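# About Tirkavley

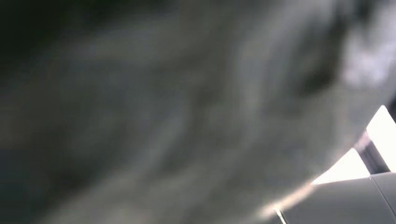 *View from a wrist camera, with something dark very close to the lens and a pale grey panel at the lower right.*

Welcome, and thank you for taking the time to find out who we are. Tirkavley is a small family-minded firm in Urndale. We look after robots that other people have bought, and we help the people who work beside them feel at home with them. We fit them, mend them, move them when a factory changes its mind about where the wall should go, and (more than anything else these days) we come out when one of them has stopped and everyone would like to know why.

## How we came to be here

The company was started by Ehsan Paracha and Esmaeil Bagheri, who had worked at neighbouring benches for years and used to swap sandwiches and complaints in equal measure. Ehsan is the mechanical one. Esmaeil writes the software and answers the telephone, and if you have ever rung us in a flap at half past six in the morning it was very probably his voice you heard. They began with one rented unit, one van and a second-hand arm which is still with us and still has a bit of a squeak in its third joint.

Since then we have carried out 2,947 call-outs, every one of them written up in the job book. There are 34 of us now, counting the Saturday helpers, and we look after 264 arms between Urndale and the coast.

## The Otlow fault

Most firms keep this sort of thing off their About page, and we did talk it over for quite a while, but it changed how we work so thoroughly that we would find it odd to leave it out.

One July we were running a picking cell for a customer at Otlow. The arm had a small camera at the wrist, and the software used that camera to decide whether the way ahead was clear before it moved down to the tray. A bracket worked itself out of place during the afternoon and came to rest across most of the camera's view. The picture turned into a grey blur with one clear corner. The software looked at all that even grey, found no edges in it, and took "no edges" to mean "nothing there". So down it went, at full working speed, and struck the side of the fixture hard enough to bend the gripper and crack a guard panel.

The operator was outside the fence with the gate shut, exactly where she should have been, and she was not hurt. She pressed the stop and rang us, and Esmaeil was in the van before she had finished the sentence. All the same, it was our software and our bracket, and we said so to the customer that evening. We paid for the repair, and we stopped every other cell with the same set-up until each had been checked by hand. That made for a long week and a great many flasks of tea!

## What we do differently

The first change was to the software. A camera that can't see properly now counts as a fault in its own right. If too much of the picture is soft, flat or dark, the arm halts and a person has to come and look before it will start again. We test this on every job by blocking the lens on purpose, partly and then completely, at slow speed and with the cell empty of people. The arm has to refuse to move both times or we don't hand over the keys.

The second was to the brackets, which are now pinned as well as screwed. Ehsan drew up the new pattern on the back of a delivery note, and that note is framed in the kitchen.

The third was the one our customers seem to like best, though it is only paper. Each cell has a fault sheet in plain words hanging by the gate, with pictures of what the camera ought to show and what it ought not to. Anybody on shift can stop the arm on the strength of that sheet, and we will never charge for a visit where somebody stopped it and all was well. We have had 1,607 sheets sent back to us so far. We read them on Friday mornings, and a fair few of the changes in our Sæther controller, the one we build ourselves, began as a line of biro on one of those.

## Come and see us

Visitors are always welcome at the Urndale workshop, whether you have one arm or a whole hall of them, or are only wondering if you want one at all. Ring first so we can put a machine aside for you and find you some safety glasses. If you'd like to see the blocked lens test, do ask for it when you book (Ehsan will want to show you the bracket as well, so leave yourself a bit of extra time). Parking is round the back, past the blue gate.

*Page last updated March 14, 2024.*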